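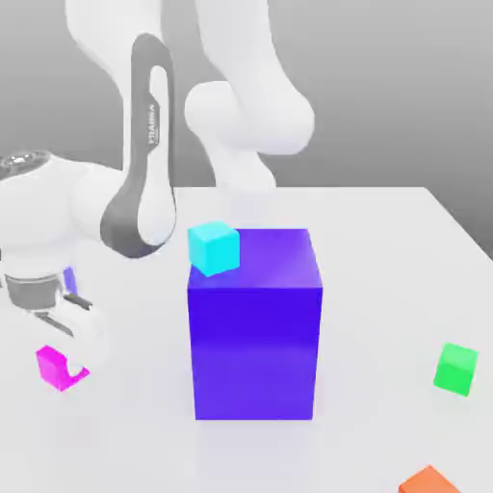
18th January

Up before the alarm and walked to the bus in the rain. The bakery in Tratonlow had its lights on but the door was still locked, so I went without. I have been trying to get through the winter without driving to work and so far I have taken the car 2 times, both in December, both for the dentist.

Spent the evening on the sourdough again. The starter smelled sharp and had gone flat, so I fed it and left it on the shelf over the radiator. I used the Surdu flour this time. It takes more water than the Hestach and the dough spread out on the board when I tried to shape it. I put it in the fridge in a bowl with a towel over it. It can stay there 12 hours and I will bake it before lunch tomorrow.

Paid the gas bill, $233. That is more than last month. I turned the hall thermostat down and put the thick curtain back up over the front door. One of the rings is missing so it sags on the left.

Read a chapter of the book on canals. The part on the locks at Plendument was slow and I skipped a few pages. Need to buy curtain rings, salt and stamps. Bed at ten.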